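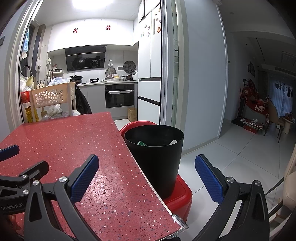

Clear the counter by the sink before you do anything else, a reader wrote to me after my last column on small kitchens, and don't buy one single container until you have. I read that line out loud when I sat down with the woman I'd come to see, and she laughed so hard she had to put her tea down on the red table.

"Well, they're right," she said. "They're completely right, and I've been meaning to do it since October."

She asked me to leave her name out of this (her sister reads everything I write, apparently, and would have opinions). So I'll just say that she lives in Midholm, on the old side, that she cooks every day, and that her kitchen sits behind a sliding glass door with a white frame. I love that door. I've been in so many apartments where the kitchen is wide open to everything and the couch smells like garlic until Sunday, and I wanted to know if it really makes a difference.

"It makes a difference when you close it," she said. "We don't close it. I want to hear what's going on out here, and my husband wants to know what's for dinner. I close it for fish. Fish and chilies, that's when everybody gets shut out."

We talked at the table just outside, which has a red speckled top with tiny white, pink and blue flecks all through it. I couldn't stop running my hand over it. She told me it came from Gukov, a furniture place out past the bus depot that has since closed, and that she picked it over a plain gray one that everybody else in the family preferred.

"They said I'd get sick of red," she said. "I said, look up there." She pointed through the door at the two red double-happiness cutouts on the kitchen wall, up above the hood. "Those went up for the wedding. I was told you could take them down after a while. Who takes them down? They look good there. So then the table had to be red, and after that the stool, and it just kept going."

The stool is plastic, also red, and it has a job. The trash bin stands on it. I've never seen this done anywhere else and I asked her about it right away, because I have a bad back and spend a lot of my life bending over a bin.

"It's the right height!" she said. "I sit here and peel things, and the bin's right there next to the table. On the floor I'd miss. My mother did it with a crate. And you can move it, you just pick up the whole thing and sweep under it."

I asked about the corner guard, too, the clear plastic kind that goes over a table corner. Every parent I know puts those on when the first kid starts walking and then spends years picking at the glue. Hers is still on, and she says it's staying on, mainly for her own hip. "I come around that corner with a hot bowl in my hands. I'm not looking at the corner."

Then we got to the cooking side, which is where she gets really animated. The wok lives on the left burner. She doesn't put it away, ever, and she thinks people who hang their woks up on hooks are kidding themselves about how often they use them. The oven built in under the counter gets a lot less love. It came with the apartment, along with the hood and the white cabinets, all put in by a company called Lendau that did the entire building at once.

"I had nothing against it," she said, sort of defending the oven to me. "I roasted a chicken in it. It was fine. But then you've got a big hot oven in a small kitchen and it's summer, and the wok is right there looking at you."

What I liked best was the plates. She has a round decorative one and a big round patterned tray leaning up against the backsplash, with her stack of bowls and dishes on the counter beside them and a small pot next to that. I'd assumed the tray was just for show. She was a little offended.

"That tray works harder than I do. New Year, birthdays, when my aunts come over. Fruit goes on it, candy goes on it. I lean it there because it doesn't fit in any cabinet. I measured. It's bigger than the shelf by 2 inches, so what am I supposed to do, saw it?"

The bowls stay out because she uses them all day long. She figures she washes the same few over and over while the good set sits in the upper cabinet waiting for guests. I do exactly the same thing, and I told her so, and we had a nice few minutes complaining about good sets.

And then, okay, the sink side. She didn't try to talk her way around it. There's a tall black faucet she's very happy with, and around it a counter that's full of plastic bags, and I mean full.

"Bags," she said. "What can I tell you? You bring home vegetables, you get a bag. It's a perfectly good bag. Am I going to throw it out? Somebody told me people fold them into little triangles. I have cooking to do."

She'd tried to fix it once. That's how she got the cart, a beige plastic shelf thing with flower shapes cut out of the sides, from the Lawal store by the market. The bags were supposed to go on it. It has a red basket on it now, and a yellow bottle, and something black hanging over the side.

"The cart filled up the first day," she said. "You get a new shelf and everything in the house hears about it and comes running. So your reader is right, the one who said don't buy containers. I bought the container."

I asked her what she'd do if I handed her 1,000 dollars to spend on the room. She thought about it for quite a while. A bigger fridge, I guessed, but no, she likes her fridge, it's tall and white and she can find things in it. The magnets on the front she'd never give up either. She collects them, and she gets annoyed when people bring her plain ones with just a word on them.

"A drawer," she said finally. "A deep one by the sink. Only for bags. One drawer, I close it, I don't see them."

That's doable for a lot less, and I said so. She looked over at the counter and then at me, and asked if I was in a hurry, and did I want to help her sort through them while I was here. I said sure! We were at it until after four. She kept the big ones and the ones with good handles, and we sat at the red table stuffing the small ones inside each other while she told me how she makes her dumpling dough. I'm going to need a whole other column for the dough.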